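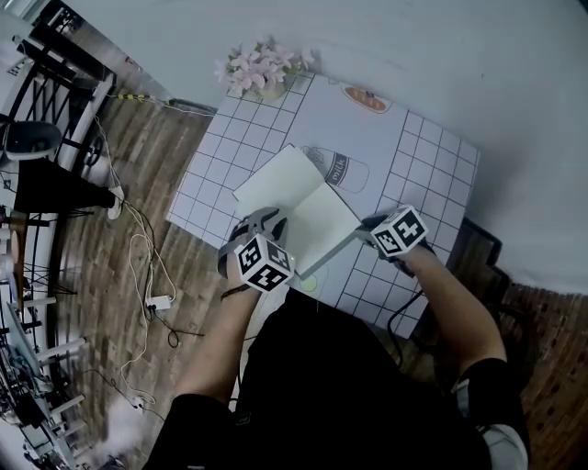 Did the Greeks really picture Dionysus as fat? Mostly they didn't. On the older vases he is a bearded man in a long robe, later on he is a slim youth, and the heavy, sleepy drinker most people have in mind owes far more to Roman and Renaissance artists.

Home Projects Reports Teaching Packs Contact

Wine, Grain and Bad Labels: Second Progress Report to the Lavoie Fund
Prepared by Kirsten Nguyen, Fellton Classics Project

The question at the top is the one visitors ask most, and it's a fair place to start, as it shows what we are up against. The grant pays us to check what popular books and school handouts say about Dionysus and Demeter against the ancient sources. When I wrote the application I expected to find a lot of small errors. What we have found is a smaller number of large ones, repeated by people who seem to have copied each other.

Work since the last report

Dale Melnyk has finished going through the handouts used in the Bomdale schools. Three claims come up again and again. One is that Dionysus was a late foreign import to Greece. This was standard for a long time, and then his name was read on Linear B tablets, which puts him in the Greek world in the Bronze Age. The handouts haven't caught up. Another is that the maenads tore animals apart at every festival. The best-known source for that is Euripides, who was writing a tragedy. I would not want my neighbors judged by a play.

The last one concerns Eleusis. Several handouts state as plain fact that the drink given to initiates contained a drug. The Homeric Hymn to Demeter lists barley, water and a kind of mint. The ergot theory is a modern guess. It may be a good guess, but I have yet to see evidence that would let us print it for ninth graders without a "maybe" in front.

Senthil Unnithan is translating the hymn passages for the teaching pack and is 3 sections short of done. His draft is clear and a bit stiff. He and I disagree about whether to keep the epithets, and we will settle that before the pack goes to print.

The Stuker index

You asked us to look at the Stuker index as a possible shortcut. We did, and I'm not convinced. It has 2202 entries on gods and festivals, which sounds like a lot, and it is quick to search. But Ghislain Chisholm followed the Dionysus entries back to their sources and kept landing in older handbooks when he wanted a Greek or Latin text. Some entries cite a handbook that cites another handbook. As a finding aid it is useful. I would not cite it, and I'd ask that the next round of funding not depend on our using it.

Public sessions

We held 2 evening talks at the Fellton library. Honeylyn Aquino led both, and people stayed to argue, mostly over whether Bacchus and Dionysus are the same god. (Near enough for a dinner table — less so for a footnote.) The feedback forms were kind. I don't put much weight on them, as people who dislike a talk on Demeter tend to leave before the forms go around. If the fund wants a real measure of what people learned, we'd need to speak to them again some months later, and there is no money for that in the current budget.

Spending and delays

Spending is on plan apart from image permissions for the vase paintings, which cost more than we allowed for. One museum still hasn't answered. If it stays silent we'll drop that vase and use line drawings.

The pack was due in July. I now think that date is too hopeful, and I'd sooner say so now than send you something half checked. Dale wants to keep the date. He may be right about the Dionysus half, but the Eleusis section still needs an outside reader.

What we need from you

A decision on the outside reader's fee, and a yes or no on line drawings. Honeylyn is in the office on Friday until 4 p.m. if you'd like to go over the permissions list by phone.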